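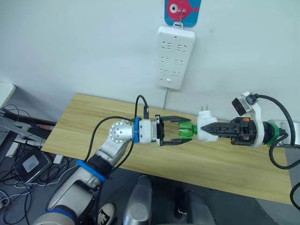
# Noise in the Reading Room: A Small Study at the Vulbridge Town Library

Project report by Ieva Sepp
Supervisor: Ilse Diekmann

## 1. Background

The reading room of the Vulbridge library was renovated two years ago. The carpet was taken out and a hard floor was put in. After this, many students from our course said that the room became too loud for studying. I wanted to find out if this is true for other visitors also, and which sounds disturb them the most.

## 2. Method

I used a paper questionnaire with 6 questions. It was placed at the entrance desk during the whole of May, and 138 visitors returned it. I also measured the sound level with a handheld meter, which I borrowed from the physics department. Each measurement took 60 seconds. I measured in three places: near the door, in the middle of the room and at the window seats on the Zurkberg side of the building.

Before I began, Ms. Diekmann advised me to change question 4. In the first version I asked "How much does the noise disturb you?", and this already tells the person that there is noise. The new version was "How do you find the sound in this room?"

## 3. Results

The loudest place was near the door. The highest value there was 60 decibels, in the afternoon, when the school classes come. In the window seats the level did not go over 50 decibels on any of my visits.

The answers to the questionnaire were different from what I expected. Conversations were not the most frequent complaint. Most people who wrote a comment named the chairs, which make a sharp sound when they are pulled over the floor. The second complaint was the door, because it closes very hard. One visitor wrote: "I do not mind voices, but each chair makes me jump."

Older visitors were in general more satisfied than students. I think one reason can be that many of them come in the morning, but I did not ask for the time of the visit, so I cannot show this with my data.

## 4. Suggestions

Felt pads under the chairs would be the cheapest change. The door needs a slower closer. I also propose to move the newspaper table away from the entrance, so that people do not stand and talk there.

## 5. Problems with the study

The people who are most disturbed have perhaps stopped visiting the library, and they could not fill in my questionnaire. The meter was also not calibrated again before the second week. I compared it one time with a newer meter and the difference was small, but I did not write down the exact value, and this was a mistake.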